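News from the Handling Room: the Great Lid Muddle

Those of you who walked past our door in June and heard a fair bit of sighing will be glad to know we've got to the bottom of it, or nearly. For 7 sessions running, the left gripper had been quietly losing track of how far open its fingers were. It would report itself shut when it was still a finger's width apart, and the arm we call Pedodora, which learns from those recordings, was faithfully copying the mistake and dropping food containers all over the bench (bless it, it was only doing as it was told).

Miklós Gulyás spent a very patient afternoon going back through 399 recordings, with a pot of tea and the good chair, and found the drift in almost all the ones from the left side. Gyula Kiss then took the gripper apart and found a set screw that had worked itself loose on the encoder shaft. Such a tiny thing!

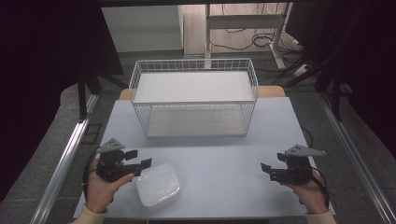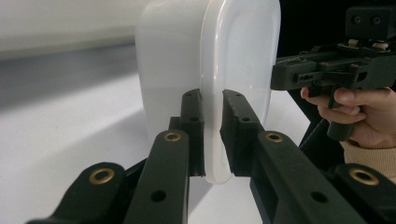

Food container work with the hand-held grippers.

The screw has been replaced and dabbed with thread lock, and Brindley are sending us 4 spares, which is very kind of them. From now on, please close both grippers fully on the gauge block before you begin, and write the reading in the Purkeo log, even if you only mean to do one quick run. If the two sides disagree, stop there and fetch Gyula, and please don't be tempted to tighten anything yourself. The spoiled recordings have been moved to a folder of their own, and Miklós would be grateful if they stayed there until he has finished with them.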